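Gamstead Middle School
School Site Council - Minutes, March

Present: Annelies Vanhove (chair), Davoud Pakzad (assistant principal), Ileana Tănase (seventh grade math), Tudor Ciobanu (parent), Sânziana Moldovan (parent, taking minutes)

The meeting opened at 4:05 p.m. in the library. Minutes from the February meeting were approved with one correction: the book fair closed at 6 p.m., not 7.

1. Spring math testing
Mr. Pakzad went over the testing window. Sixth and seventh grade will test in the mornings of the first week, eighth grade in the second. Makeup sessions will be held in Room 23. The bell schedule will shift by one period on testing days and lunch will stay at the usual time. A letter goes home to families before the end of the month.

Mr. Ciobanu asked whether students may bring their own calculators. Ms. Tănase said no. The on-screen calculator is the only one allowed, and only in the second part of the test. She has been having her classes practice with it since January and would like the sixth grade teachers to do the same. Mr. Pakzad will pass that on.

Students with extended time will be placed in small groups. Families who have questions about accommodations should call the office before the schedule is final.

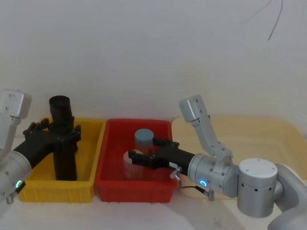
2. After-school math help
Sessions run until 4:30 in the library. Attendance has been uneven - strong before unit tests and thin the rest of the time. Ms. Tănase would like to add a second teacher for the testing weeks. The council has 1,010 dollars left in its tutoring line. Ms. Vanhove moved to spend up to 300 dollars of it on extra teacher hours. Mr. Ciobanu seconded. Passed, all in favor.

The late bus question came up again. The Tronton route does not leave until 5:10, so those students wait in the front hall after the session ends. Mr. Pakzad will ask the district whether the bus can leave earlier. If it can't, the library will stay open until it comes.

3. Practice materials
The Sirkex practice packets were reviewed. Ms. Tănase finds the fractions and ratio sections useful but thinks the word problems are too long for sixth grade. Ms. Moldovan said the answer key for packet 2 has errors on the last page. Ms. Tănase will send a corrected key to the math teachers. No decision on ordering for next year.

4. Dumitrescu Award
Nominations are open to eighth graders who have shown steady improvement in math. Teachers should turn in names to the office by the last school day of the month. Ms. Vanhove asked that the form be cut to a single page. Agreed.

5. Other business
Mr. Ciobanu reported that the side door sticks again when it rains. Work order to be filed by Mr. Pakzad.
The parent survey is held over to April.

Adjourned at 5:20 p.m.

Minutes submitted by Sânziana Moldovan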